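4. Setting up your Widovby bench scale

Before you begin, give the scale a bit of time to settle in. If it has come in from a cold car or the garage, let it sit indoors with the lid off until it reaches room temperature.

1. Choose a firm, level surface well away from the fridge and any open window.
2. Turn the four feet until the bubble sits in the centre of its ring.
3. Press and hold ZERO until the display stops flashing.
4. Place the 400 g check weight on the middle of the pan and press CAL.

Note: The Noltness model shows a code when it's done. You're after 2,152. If you see 2,796 instead, don't fret – lift the weight off, wait a moment and go back to step 3.

Caution: Never leave a load on the pan while the scale is charging.

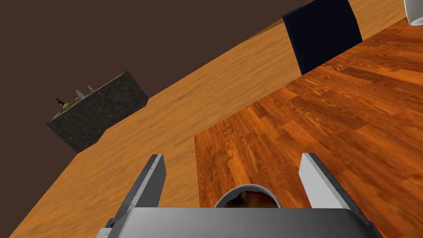

Words and layout: Ayaaba Clindstead

5. Weighing a meal in its bowl

1. Set your empty bowl on the pan and press TARE.
2. Add your food a little at a time, and let the numbers settle between spoonfuls.
3. Press HOLD if you'd like to carry the bowl to the table and still read the weight. The scale will remember up to 33 readings for you.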